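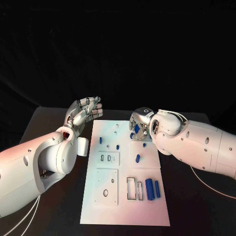
Words and photos: Carol Whitmarsh

Posted in September
14 comments | 6 shares

Pralby is a two-armed robot being put together in the shared workshop at Ongart. Work on the arms started in spring and they have been on the bench, in one state or another, ever since. The pictures on this page are from an evening on the parts board, when both arms were up and reaching over the table at the same time.

The board is the first proper job for the hands. It holds pegs, pins, a gear, a few cylinders and some plates and frames with openings in them. The idea is that one hand picks a part up and takes it to where it belongs, and later on the other hand will steady the work or take the part over. For the moment each hand is being tried separately, with the other parked out of the way.

The right hand in the opening picture has hold of a blue part, with a blue peg standing just below the fingertips. The left hand is up off the table with its fingers open. The spacing between parts has been argued over more than anything else on the project. Put the pegs too close together and the fingers catch the next one along on the way down. Too far apart and the arms have to stretch, and the shoulder joints don't like that. We have settled on 50 mm between centres as the least we will try, and the next board will be drawn up to that.

The black curtain went up in the summer. Before that the background was a rack of timber and whatever coats were hanging on it, and the vision software picked up all sorts. Blue was chosen for the small parts for the same reason - it stands out well against the white board. 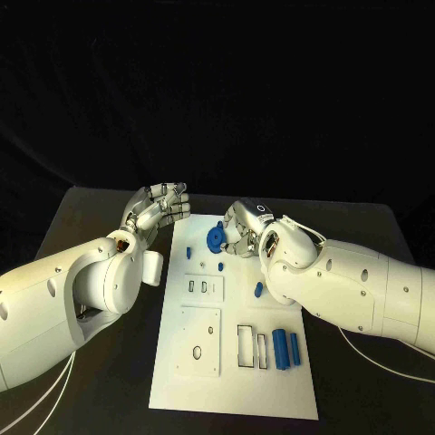
Ongart Shared Workshop - Robotics Group

The gear is held in the right hand, tilted over to the left, and the left hand is open over the top edge of the board. It is the awkward one of the set. A peg can be gripped almost anywhere along its length, but a gear has teeth, and two fingers that land on teeth of different height will turn it as they close. The raised hub in the middle helps a bit if the fingers can get to it. We tried 18 different grips on paper before running any of them, and kept three.

Further down the board are the two frames with the thick and the thin cylinder beside them. They are next on the list after the gear.

A few notes for people who have asked about the build:

The joints have been left so we can get at them. There is a gap in the casing at each wrist in the second picture, and covers for them are a winter job.

The cables are longer than they need to be. Short ones pulled tight when the arms crossed to the far side of the board, so they were swapped for longer ones and left to lie on the table. A proper route down the back of each arm is being worked out.

The control software is called Hiler and was written by members of the group. It will replay a saved movement at any speed, and we run everything new at a quarter speed first. A saved movement takes some 200 lines in the log, so there is a lot to read through when one goes wrong.

Fellar, the older single-arm build, is still under the back bench. Its motors have been taken out for spares but the frame is complete, and anyone in the group who wants it for a project can have it.

The next target is 100 pick-ups in a row with the pegs and no hands from us. After that we go back to the gear. The group meets from 7pm and visitors are welcome to watch, but please stay on the door side of the table while the arms are powered.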